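Folding Room Walk-Through, Nallovwood Laundry & Alterations
Tuesday, April 3, 2018
Checked by: Aldana Urrutia

OK, I did this one before my coffee, so forgive the rambling! Same list as February, with my comments after each item.

1. Exits and walkways clear: OK
Back door opens all the way now (thank you Fidel for moving the rolling rack!!). I walked the whole loop and didn't have to turn sideways once.

2. Extinguisher charged and tagged: OK
Needle is in the green. Tag number is 208, and I wrote it inside the cupboard door so we can stop hunting for it.

3. Cords and outlets: NEEDS WORK
The steamer cord still has tape on it. I love that steamer too, but tape is not a repair. Nélida has the number for the guy who rewires them, so please, please call him this week.

4. Folding surface, padding and edges: OK
I ran my hand along all of the edge I could reach and felt no rips or staples poking up, and the cover wiped down fine. One thing to keep up with: lay one shirt at a time and pull the sleeves out before you start, or you end up leaning way over to fix the far side (my back says hello).
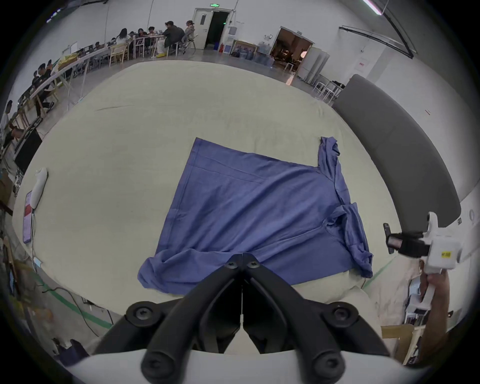

Item 4: blue T-shirt on the cream padded surface, sleeve still bunched on the right.

5. Low shelves, boxes and paper: NEEDS WORK
I know, I know, I say it every time. Boxes and papers down near the floor need to go up or go out. Ermelinda, if the old order slips are yours, could you look through them by Friday? I'm happy to help, I'll even bring the donuts.

6. Lint and dust: OK, mostly
Dryer screens were clean. Behind dryer two was a fuzzy horror, and I got it with the long brush (found a sock, a button and a Taipe receipt for $573, anybody missing that?).

7. First aid box: NEEDS WORK
Plenty of gauze but down to two small bandages. Added to the Zeltby order.

8. Lighting: OK
New bulb over the sorting bins is so much better!

Still open: 3, 5, 7. I'll come back to those before the next walk-through, and Patricio gets a copy of this for the binder.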